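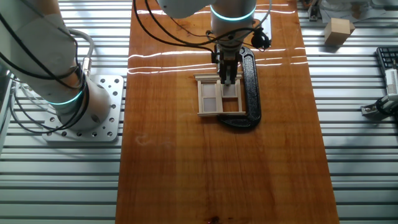

La jornada de puertas abiertas del taller de robótica de Clarus se celebra en diciembre. Recogemos las preguntas que más nos llegan antes de la visita.

**¿Hay que inscribirse?**
Sí. Cada turno admite 19 personas y dura 45 minutos. El primero empieza a las 10:00. La inscripción es gratuita y se hace por correo con Rianne Koster, indicando nombre, turno preferido y si viene algún menor.

**¿Pueden venir niños?**
A partir de ocho años y siempre con un adulto. Los grupos escolares tienen su propio turno por la mañana.

**¿Cómo llego?**
La entrada es por la nave Verbeke, puerta lateral. El aparcamiento es pequeño - mejor venir en autobús. El taller está en la planta baja y se accede sin escalones. 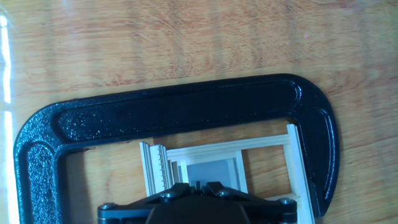

### Sobre la demostración

**¿Qué tarea se enseña?**
El trabajo con una ventana en miniatura hecha de listones finos de madera clara, colocada sobre la mesa junto a una mordaza negra en forma de C. El brazo lleva una pinza de dos dedos y se acerca a la pieza desde arriba.

**¿Por qué una pieza tan pequeña?**
Los listones son delgados y un error de posición se nota enseguida. Además cabe en la mesa y el público puede seguir el trabajo de cerca.

**¿El robot trabaja solo?**
Depende del turno. En unos lo guía una persona y en otros ejecuta movimientos aprendidos. Frans Wouters lo anuncia al comenzar.

**¿Y si falla?**
Se para, se recoloca la pieza y se repite. Los fallos forman parte de la visita y se comentan con el grupo. 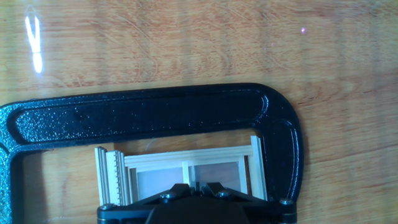
**¿Puedo manejar el brazo?**
No durante la demostración. Al final de cada turno hay un puesto aparte, a cargo de Veerle Van Rooij, donde se puede probar un mando sencillo.

**¿Se pueden hacer fotos?**
Sí, sin flash. Para grabar vídeo de otros visitantes hay que pedirles permiso.

**¿En qué idioma se explica?**
En español. El turno de las 16:00 es en inglés, con Hilde Bakker.

**No puedo ir. ¿Habrá otra fecha?**
Está prevista otra jornada en primavera. Quien esté en la lista de correo recibirá el aviso antes de que se abra la inscripción.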